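Wutitz opens rental service for robots that operate electrical cabinets

LUSTVILLE – The automation firm Wutitz has started to offer a rental service for small utilities and factories that want a robot to work at their electrical control cabinets. The service was opened to customers in January and includes the robot arm with its hand, the software, and a training cabinet on which the routines are prepared before the robot goes to the site.

The company showed the service to visitors at its hall in Lustville. The demonstration began at 10 in the morning and was repeated after lunch for a second group, mostly maintenance managers from plants in the region.

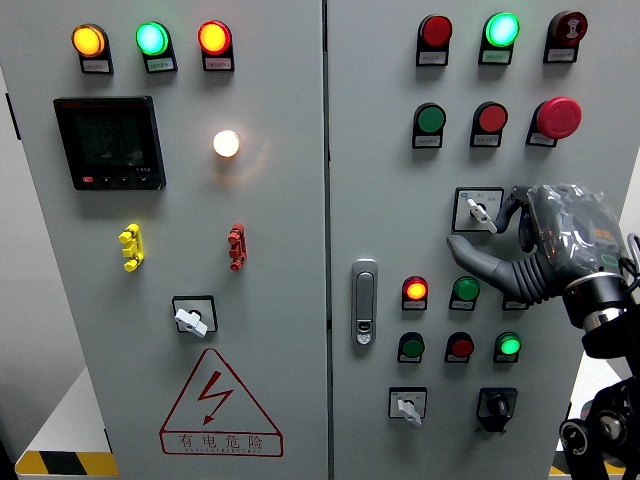 According to Yaowalak Sombatkul, product manager at Wutitz, most of the customers who asked for the service have old cabinets which they do not plan to replace soon. "They have the same switches for many years, and a person must walk to them, also at night," she said. "We do not ask them to change the cabinet. The robot must learn the cabinet as it is."

The rental costs 3286 dollars per month, with a minimum period of 4 months. In this price are included the installation, one remote check every week and the replacement of worn parts of the hand. Transport is paid separately. Customers who already have their own arm can rent only the hand and the software, but the company did not give a price for this option yet.

Before delivery, the customer sends drawings and photographs of the cabinet to Wutitz. The technicians then write a list of tasks, for example to turn a selector switch to a given position or to press a push button and confirm the state of a lamp. Each task is practiced in the hall until the customer accepts the result. In the company's own tests, the robot completed 98 of 100 push button tasks on the first try. For rotary switches the number was lower, 86 of 100.

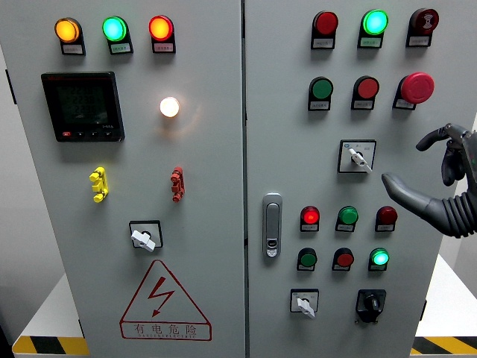
The robotic hand beside the central selector switch of a control cabinet, during work at the Wutitz hall.

Sombatkul said that rotary switches are more difficult for a hand, as the fingers must come to the handle from the correct side and there is often little space to the next row of buttons. A new version of the finger control is planned for the summer and will be given to all renting customers without additional cost.

The first customer is Simões, a producer of packaging with a plant in Listham. The plant will use the robot in one switch room, during the night shift only, and an operator will follow each task from the control room. The operator can stop the arm at any moment. Simões has signed for the minimum period and will decide after it whether to continue.

Some visitors asked about work on open cabinets. Wutitz answered that this is not part of the offer. The robot works only on the outside of closed doors, and all repairs inside remain the job of qualified electricians.

The firm also offers a training course of two days for the people who will supervise the robot. The course takes place in Lustville, and two places per customer are included in the rental. Further demonstrations can be requested through the sales office of Wutitz.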